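Call for participants: help us teach two robot arms by hand
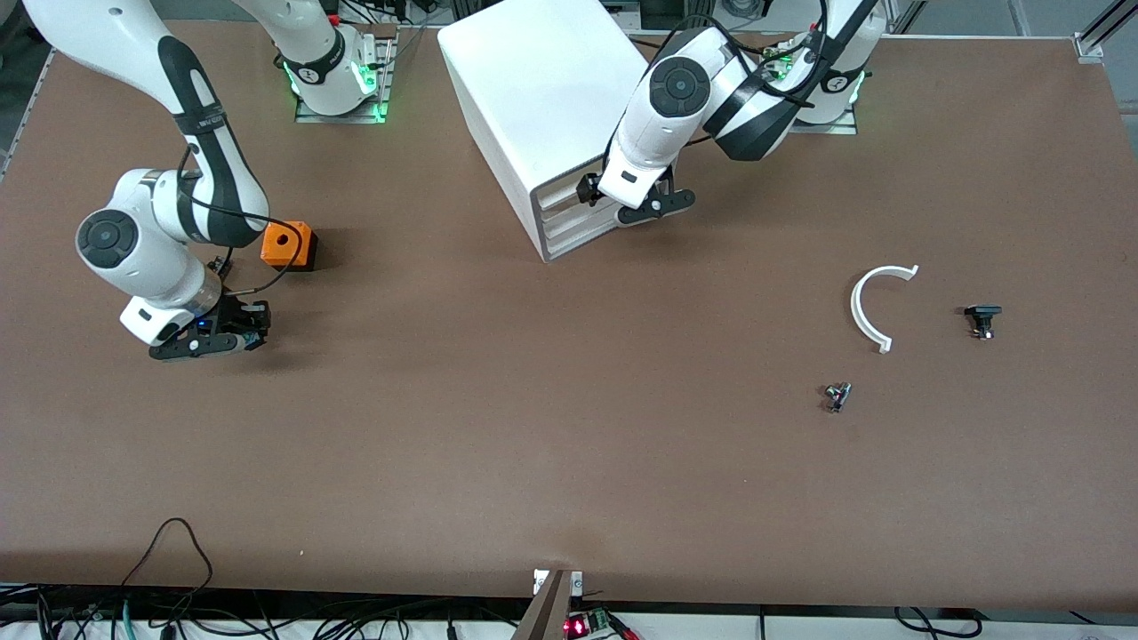 We're the Rasberg group, and we want to know how people who have never run a robot learn to guide two arms at once. Our first round gave us 187 demonstrations, and the best ones came from beginners! Now we'd love to see if short practice with spoken feedback beats longer practice without it.

We need 21 adults, no experience required. You'll come in for two sessions, six days apart, and steer the arms through small pick-and-place jobs. Breaks whenever you like, and lunch is on us.

Sessions run through October. To sign up or ask anything at all, write to Zainab Onyeka or Karthik Bepari at the Rasberg front desk.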